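Rondari trial unit – pre-use safety check with comments
Kirix bench arm kit, wrist camera option, on loan for review
Unit no. 3771
Checklist rev: December

Status codes: OK / FIX / WATCH / N/A

1. Power and stop

1.1 Supply label matches outlet – OK
1.2 E-stop cuts arm power – OK. Pressed it three times, arm sagged each time. Manual says it holds position. It doesn't. Keep hands out from under it.
1.3 E-stop reachable from operator chair – FIX. Cord too short, 82 cm. Need the long one.
1.4 Power supply stays cool after 20 min – OK, warm only
1.5 Restart needs a deliberate action – OK

2. Mounting

2.1 Base clamps tight – OK after retightening. Left one had worked loose overnight, marked it with paint pen.
2.2 Bench doesn't rock – OK
2.3 Reach area marked – FIX. No tape down yet.
2.4 Second arm parked before first is moved – WATCH. Software will let you drive both at once with no warning. Asked Kirix support, ticket 873, no answer so far.

3. Gripper and cables

3.1 Finger screws seated – OK, checked with the small hex key
3.2 Finger seam closed, no lip to snag a glove – OK by fingertip
3.3 Finger opens and closes fully without binding – OK
3.4 Cables clear of moving joints – WATCH. See comment.
3.5 Connectors latched – FIX. Two of them are push fit only, no latch. For a kit at this price I expected better.

Comment on 3.4: clips in the box are too few and the adhesive is poor. Ran the full reach test slowly and stopped at each end to look at the slack. Nothing pinched but I would not run it at full speed like this. Bañuelos sells screw-down clips that fit, order a bag.
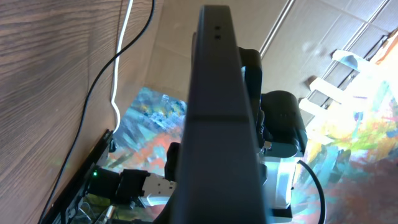 Sec. 3 – gripper finger, with a black cable looping out from the white part behind it. Loose runs over the wood-grain panel at left.

Same goes for anything laid loose across the work area. Route along the rail or tie it down, then redo the slow test. Do not sign off 3.4 untill that is done.

4. Housings and lights

4.1 Motor housings, no cracks – OK
4.2 Vents not blocked – OK
4.3 Exposed circuit parts covered – FIX. Cover wanted, a dropped screw could land in there. Bruto cover might fit, havent measured.
4.4 Status LED meaning known to operator – WATCH. Quick start card and manual disagree on blinking green.

5. Paperwork

5.1 Manual in English – OK, pages 14 to 17 printed twice
5.2 Spare parts list – FIX, missing
5.3 Deposit receipt, $345 – on file

Result: slow speed only, one operator, nobody reaching in while powered. Recheck after 1.3, 2.3, 3.4, 3.5 and 4.3. Rest can wait for Rondari to reply on the spares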